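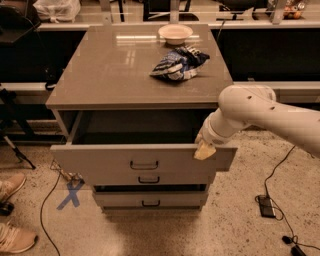
A two-tone gray storage cabinet with the top drawer open.

Diekmann Expands Parts Program for Storage Furniture
8/20/25 | By Diekmann Press Office
Last updated: 8/20, 10:15 a.m.

DRESTNESS – Furniture maker Diekmann will extend its spare parts program to all cabinets and drawer units sold through its Drestness and Pletden stores, the company announced. The expanded program begins in September.

Customers will be able to order handles, drawer runners, hinges and front panels individually. Until now, only shelves and feet were available as separate items. The catalog will grow to 67 parts, and orders placed at a store counter will be ready for pickup within three business days.

"Our customers keep their furniture through several moves, and a worn runner should not send a good cabinet to the curb," the company said in a statement.

Parts will be supplied by Erkach, which has made fittings for Diekmann's bedroom line for two years. Items still under warranty will be repaired free of charge. Owners of older units are asked to bring the model number, printed on the assembly sheet, when placing an order.

Printed parts lists will be available at both stores from the start of the program.

Related news
Pletden store extends evening hours
Diekmann updates delivery fees
Care tips for high-gloss surfaces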